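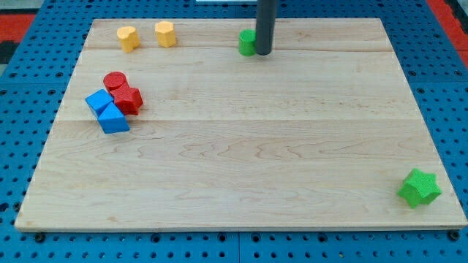

**스테이블코인으로 정산하면 카드사보다 정말 싼가요?**

가맹점이 받은 코인을 그대로 들고 있을 때만 쌉니다. 원화든 바트화든 은행 계좌로 빼는 순간 비용이 다시 붙고, 오늘은 그 얘기를 하려고 합니다.

---

## 발표 노트: "수수료 0원"의 계산서

2023년 6월 30일, 발표 40분 + 질의응답

### 시작 (3분)

- 인사 짧게. 소속 소개는 슬라이드에 있으니 읽지 말 것.
- 첫 질문 던지기: "여기서 코인으로 월세 내 보신 분?" 손 드는 사람이 있으면 어디로 보냈는지, 집주인이 그걸로 뭘 했는지 물어본다. 없으면 바로 넘어간다.
- 내 입장 먼저 밝히기. 나는 블록체인 반대론자가 아니다. 결제 정산 업무를 오래 했고, 제안서에 적힌 숫자와 월말에 통장에서 나가는 숫자가 맞는 걸 거의 못 봤다. 그래서 의심부터 한다.

### 1. 제안서에 적힌 것 (7분)

Hollmont 제안서를 예로 든다. 작년부터 동남아 온라인 쇼핑몰에 코인 결제창을 붙여 주는 회사다. 첫 장에 큰 글씨로 "정산 수수료 0%".

틀린 말은 아니다. 결제창에서 Hollmont 지갑으로, 거기서 가맹점 지갑으로 가는 구간에서는 안 받는다. 문제는 "정산"이라는 단어를 어디까지로 잡느냐에 있다. 가맹점 사장님한테 정산이란 직원 월급 나가는 계좌에 돈이 찍히는 일이다. 지갑에 토큰이 보이는 걸 정산이라고 부르는 건 결제업체뿐이다.

(여기서 잠깐 쉬기. 지난번 발표 때 이 대목을 너무 빨리 읽었음.)

### 2. Tanasarn 사례 (12분)

Tanasarn은 도자기와 주방용품을 파는 쇼핑몰. 운영자 Tassanee Pongsiri 씨가 5월 한 달치 장부를 통째로 보여 줬다. 허락받고 쓰는 자료이니 사진 촬영은 괜찮다고 안내할 것.

- 5월 전체 주문 1268건
- 그중 코인 결제 564건

564건이면 적은 수가 아니다. 이 숫자만 보면 Hollmont 영업팀 말이 맞아 보인다. 그런데 이 중 상당수가 할인 쿠폰 행사 기간에 몰렸다. 쿠폰 비용은 Hollmont가 댔고 행사는 5월로 끝났다. 6월 장부는 아직 못 받았으니 여기서 줄었다, 늘었다 단정하지 말 것. 누가 물으면 모른다고 답한다.

비용 항목은 슬라이드를 한 줄씩 띄운다.

1. 네트워크 전송료. 건별로는 작은데 주문이 소액이라 비율로 따지면 크다.
2. 거래소 환전 스프레드. 청구서에 항목이 없다. 그날 환율과 직접 대조해야 나온다.
3. 거래소 출금 수수료.
4. 환불. 카드라면 취소 버튼 하나로 끝날 일을 고객 지갑 주소를 다시 받아 손으로 보냈다. 주소를 잘못 받으면 그 돈은 못 찾는다.

Tassanee 씨 말 그대로 인용: "0%라고 해서 시작했는데, 0%인 부분이 어디인지 찾는 데 한 달 걸렸어요."

웃음이 나오면 기다렸다가 다음으로.

### 3. "카드사도 똑같이 막지 않느냐" (8분)

이 반론은 꼭 나온다. 먼저 꺼내는 편이 낫다.

인정할 부분: 기존 결제업체가 설명 없이 계정을 막는 일은 실제로 있고, 당한 쪽은 정말 답답하다. 코인 쪽에서 이 불만을 파고드는 것도 이해한다.

그래도 따져 볼 것. Tanasarn이 쓰던 거래소 Jeltard도 5월에 출금을 한 번 멈췄다. 사유는 "정기 심사". 추가 서류를 내고 풀리기까지 4일이 걸렸고, 그동안 Tassanee 씨는 거래처 대금을 개인 돈으로 메웠다. 체인 위에서는 아무도 송금을 못 막는다는 말은 맞는데, 현금으로 바꾸는 문은 결국 회사가 지키고 있다. 문지기 이름이 바뀐 정도로 보는 게 내 생각이다.

여기서 목소리 높이지 말기. 객석에 Jeltard 쓰는 사람 있을 수 있음.

### 4. 그럼 언제 말이 되나 (6분)

의심만 하다 내려오면 욕먹는다. 괜찮게 돌아가는 경우도 말할 것.

Sutrisno Krishnan 씨가 하는 Rolell. 해외 프리랜서 번역가에게 작업비를 보내는 작은 회사다. 한 번에 700달러 단위로 묶어 보내고, 받는 쪽도 코인으로 받기를 원한다고 계약서에 적어 둔 사람들이다. 환불이 거의 없고 건수가 적다. 은행 해외송금보다 빨랐고 비용도 덜 들었다고 한다. 나는 Rolell 장부는 직접 못 봤으니 "본인 말로는"을 꼭 붙일 것.

두 회사의 차이는 기술에 있지 않다. 건당 금액, 환불 빈도, 받는 사람이 코인을 계속 쓸 건지 여부. 이 세 가지는 계약 전에 종이 한 장으로 계산해 볼 수 있다.

### 5. 업체에 물어볼 것 (4분)

슬라이드 그대로 읽어도 됨.

- 우리 은행 계좌에 현지 통화로 찍히는 금액 기준으로 견적을 줄 수 있는가
- 환율은 어느 시점, 어느 거래소 기준인가
- 환불 비용은 누가 내는가
- 출금이 멈추면 누구에게 전화하는가. 채팅창 말고 전화번호.
- 판촉비 지원이 끝난 가맹점의 실적을 보여 줄 수 있는가

마지막 질문에 답을 준 업체는 아직 못 만났다.

### 질의응답 대비

- **시세 전망 질문**: 답하지 않는다. 모른다.
- **"중앙은행 디지털화폐가 나오면요?"**: 오늘 범위 밖. 길어지면 끝나고 따로.
- **세금 처리**: 나라마다 다르니 세무사에게 물으라고 할 것. 지난번에 아는 척했다가 메일로 정정했음.
- **Hollmont 직원이 와 있을 경우**: 발언 기회 먼저 주기. 숫자를 반박하면 장부 원본 항목으로 답하고, 감정 섞지 말 것.

발표 자료 파일은 행사 끝나고 주최 측에 넘긴다. Tanasarn 비용표가 든 슬라이드는 거래처 이름을 가린 판으로 교체해서 보낼 것.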